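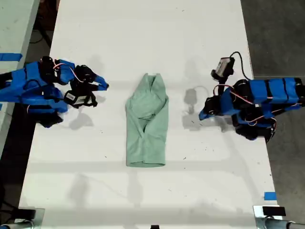 Storing summer clothes in September

Wash everything before you put it away, also the shirts you wore only once. Old sweat makes yellow marks during the winter.

Drying

Leave the clothes 12 hours on the rack after they feel dry. Thick seams need the most time. 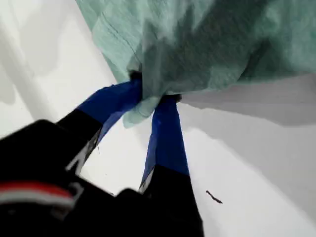

Packing

Put heavy things at the bottom and T-shirts on top. I use boxes from Barkar, 14 shirts in each. Write on the lid what is inside, and keep the boxes away from the outside wall.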